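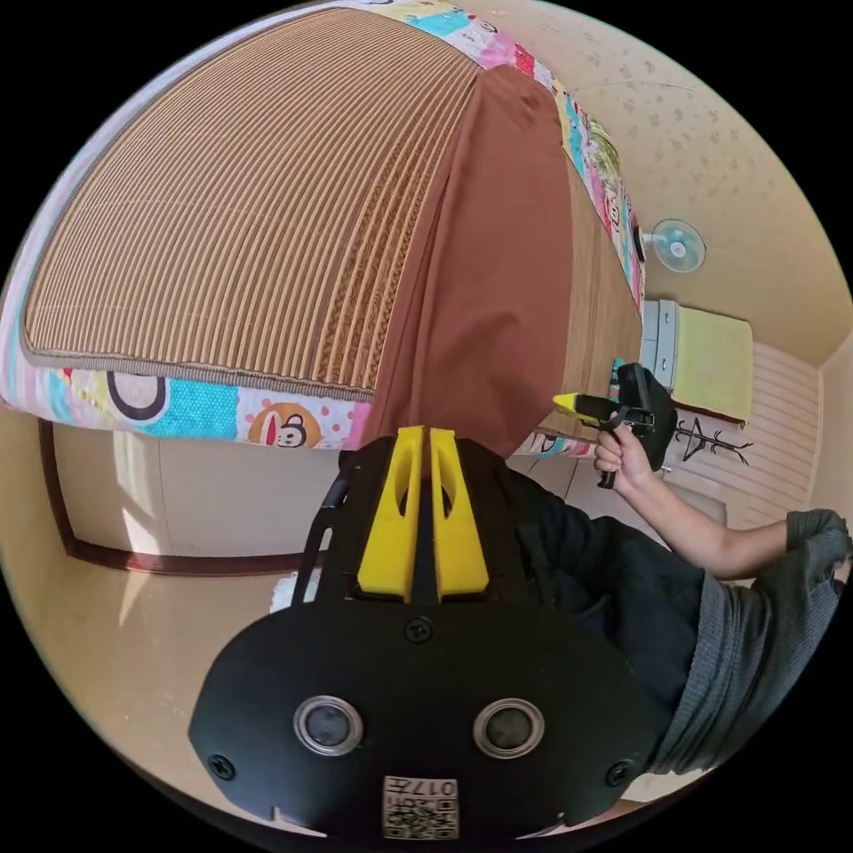 Bamano planner FAQ

Why does the planner refuse my fold?
Usually the grasp detector lost the cloth edge. Bamano then sulks until you rerun Sima, the perception step.

How many demos do I need?
148 got us a plan. 205 got us a good one.

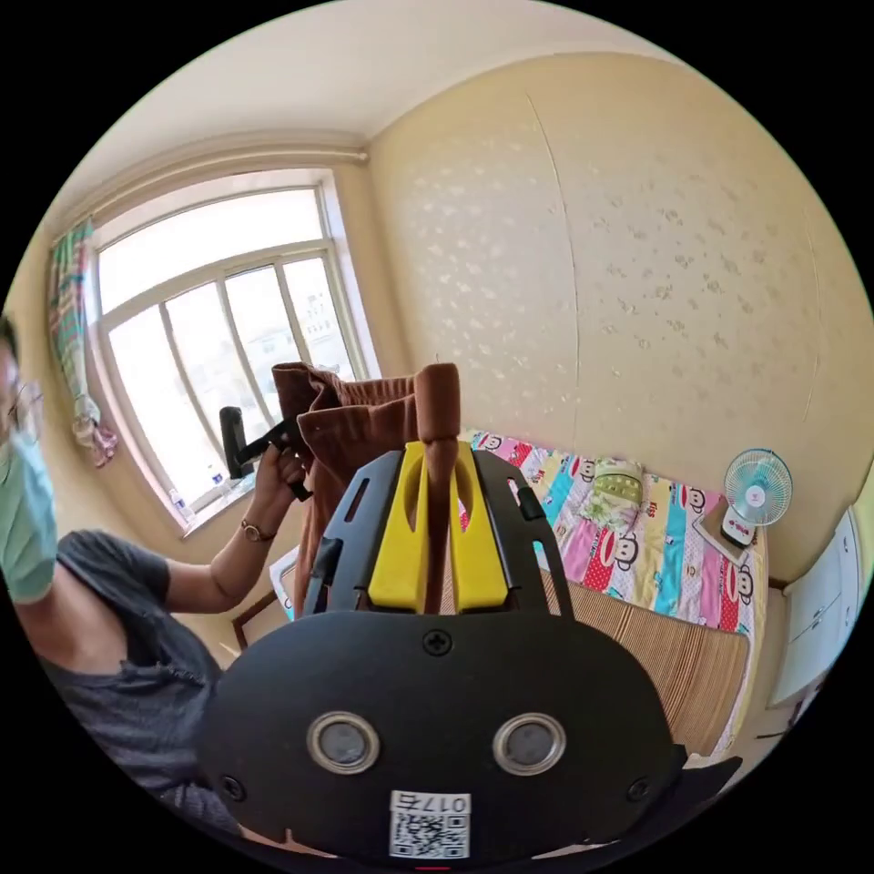 Brown ribbed fabric between the yellow fingers.

Can I set the replan limit above 700?
Yes – it will fail in the same way, only later.

Does it run on Trirnby?
In October, we hope. We didn't say which one.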